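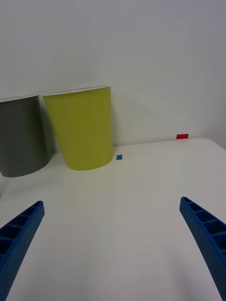

Open Day at the Cowie Automation Laboratory: Photo Gallery

The Cowie Automation Laboratory in Rillurberg opened its doors to the public on September 2, 2025. Over the course of the day, 244 visitors toured the building, among them 78 students from local schools. The demonstrations concerned small-item sorting, a subject the laboratory has studied with its partner Sellar for the past four years.

The program was opened by the director, Lorna Pringle, and the demonstrations were led by Birger Lindqvist and Sharon Urio of the handling group. Each session lasted 40 minutes and included time for questions. Visitors asked most often about the soft printed fingers, how long a set lasts, and what happens when an object is set down slightly out of place.

Station 2 was devoted to everyday packaging. Cups, bottles and drink cans are light, smooth and easily knocked over — qualities that make them a useful test for any gripper. Tape on the white tabletop provides reference marks for the working area. Mr. Lindqvist spoke on the approach to an object, and Ms. Urio on the choice of where to place it.

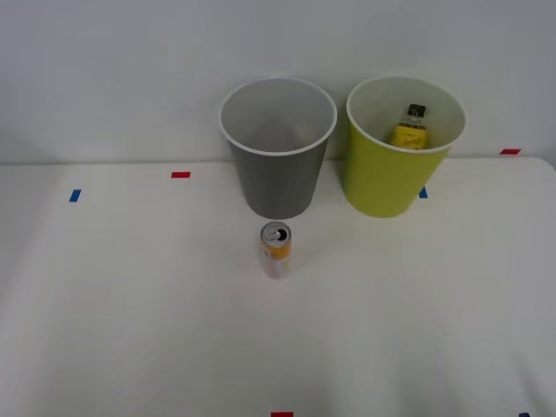 Station 2: a bottle in the yellow-green cup, with an open drink can in front of the gray cup.

Ruaridh Tosh presented the Clokeck planning software in the seminar room on the second floor. His talk covered the recording and review of trials, and a printed summary was given to all who attended. Copies remain available at the front desk.

The laboratory thanks the staff of Sellar for their support and the teachers who accompanied their classes. Guided tours for groups will be offered again in December. Schools and community organizations wishing to reserve a place should write to Gavin Aitken, Office of Public Programs — please state the size of the group and any access needs.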